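Desano, the workwear rental and laundry operator, has put the purchase of garment-folding equipment at its Arkville plant out to tender, with bids due by the end of April. The tender covers 2 robotic folding stations, grippers, installation and one year of parts. It replaces an earlier plan to buy a single conveyor folder, dropped last year after the quotes came in over budget.

The plant handles patterned field shirts, coveralls and trousers for rental customers in the region. Long-sleeved shirts are the slowest item on the line. They come out of the dryers bunched, and an operator has to open each one flat before it can be folded and stacked. The tender asks suppliers to cover that step as well as the fold itself.
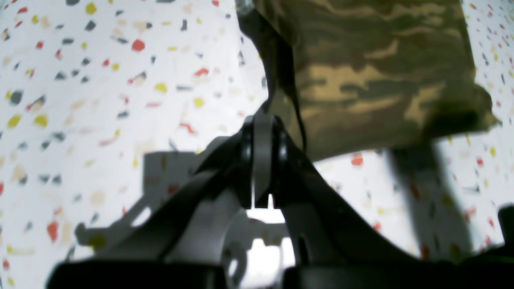

Gripper wear is listed as a separate cost item. Desano's planning note puts replacement jaws, pads and cabling at $2000 per station per year, and bidders are asked to state their own figure alongside it. A bid that leaves the line blank will be scored using the highest figure received.

### What the tender asks for

- Throughput of 70 long-sleeved shirts an hour per station, measured over a full shift with stoppages included.
- A work surface no wider than 122 centimetres, to fit between the existing sorting racks.
- Jaws that can be changed on the floor with hand tools.
- Cabling routed so the area under the table can be washed down.

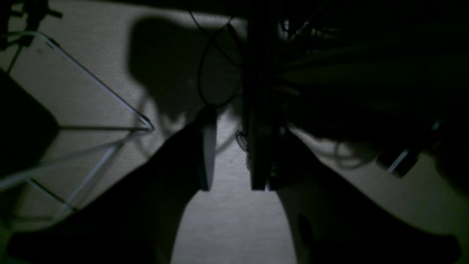 ### Budget and floor space

The money is split over two budget years. The first station, the electrical work and operator training fall in the first year. The second station is ordered only if the first meets the throughput figure for a full quarter. Bidders have to hold their price on the second unit until that decision is made.

Floor space is the tighter limit. The sorting racks cannot be moved without shifting a steam line, and the plant has ruled that out on cost. Any supplier proposing an overhead mount must include the frame and the anchor bolts in the quoted price. Power is to be taken from the existing panel, and extra circuits are to be priced as an option.

The specification also deals with camouflage cloth. Edges and folds in a printed pattern can be harder for a vision system to pick out than those in plain fabric, so acceptance testing will use patterned shirts only. Suppliers may choose their own table colour and finish, provided the same surface is used in testing and in the delivered unit. 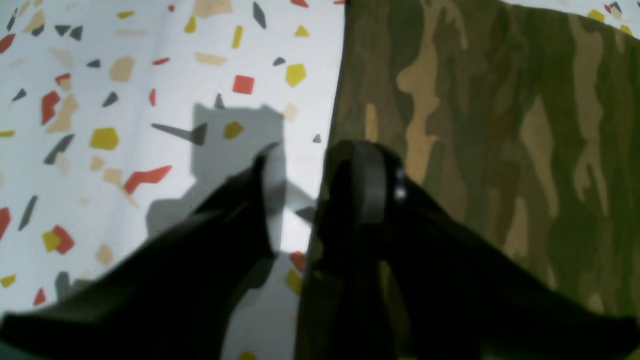
Macedo, which intends to bid, said the throughput figure was reachable for folding but that opening a bunched shirt should be timed on its own. The firm asked for the acceptance test to be split into two parts, each with a separate target. It also questioned the parts allowance, arguing that pad life depends heavily on how much the jaws touch the table, and that a fixed yearly amount would favour bidders with little running data.

Desano said in reply that the single target would stand. It will, however, accept separate timings as supporting data, and has extended the period for written questions by two weeks. Answers will be sent to every registered bidder.

The company's smaller plant at Skakedstead is not part of the purchase. It runs mostly flat goods, which go through an ironer and need little hand work. A station could be moved there later, and for that reason the tender asks for a shipping weight and a list of the tools needed to take the unit apart.

Staffing at Arkville is budgeted at the current level for both years. Operators now on the shirt line would load the stations, clear faults and check finished stacks. Training is to be given on site by the supplier, in paid hours, before the first acceptance run. 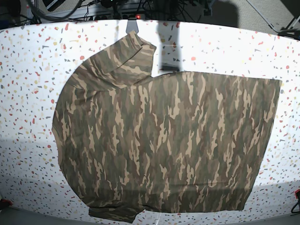

*Long-sleeved camouflage shirt on a speckled white table, partly bunched at one side.*

Written questions go to the purchasing office in Arkville. Late bids will be returned unopened.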